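# Chapter 4 — The Tube Rack Task

Read this before the club session, not during. The Perkdale club teams work on one job for the whole of May: glass tubes, a wooden rack, one arm. Sounds easy. Glass is slippery, clear, and hard for a camera to pick out.
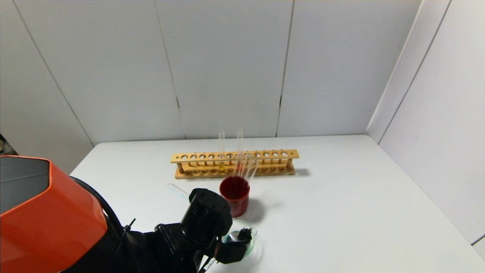 Why start with a rack and not a box? A rack fixes where each tube has to end up, so your team can tell a good placing from a bad one without arguing.

Things you need from Chapter 3 — grip force, wrist angle, the stop button. Go back if any of it is hazy. Teams of four, 12 tries each, written down as you go and not from memory aftewards.

Colour comes in later. A little liquid in the bottom of a tube gives the program something to look for.

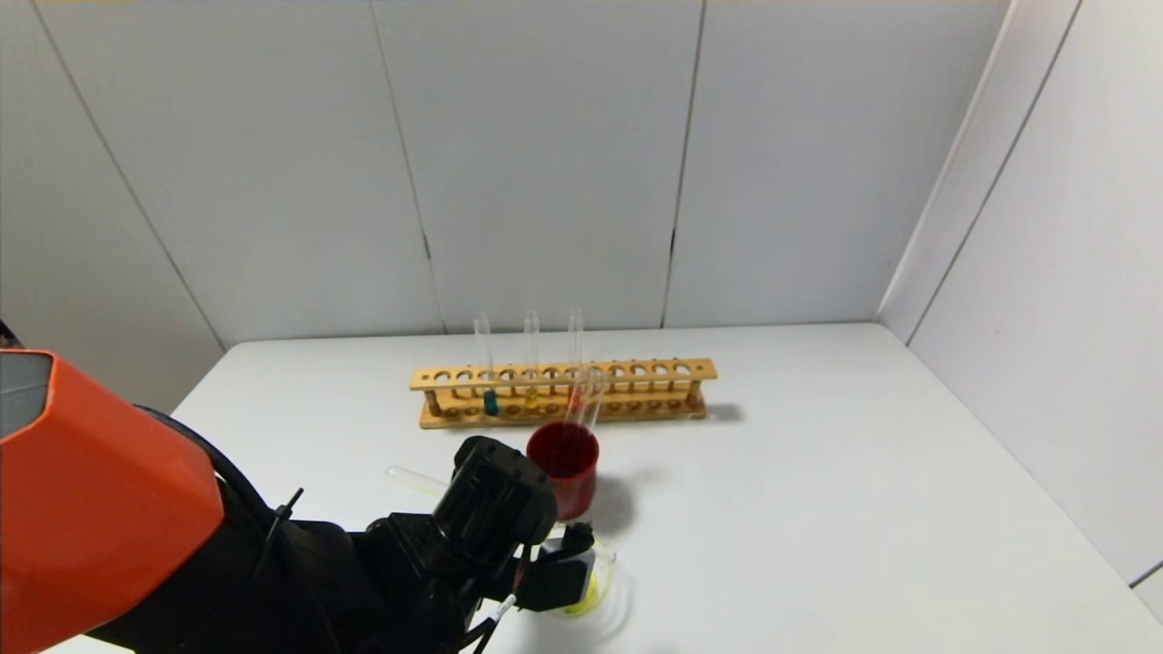
Same rule as before, though — slow first, quick later. The Hakala team rushed there first run and lost a morning to it. Start with Exercise 4.1, log sheet at the back.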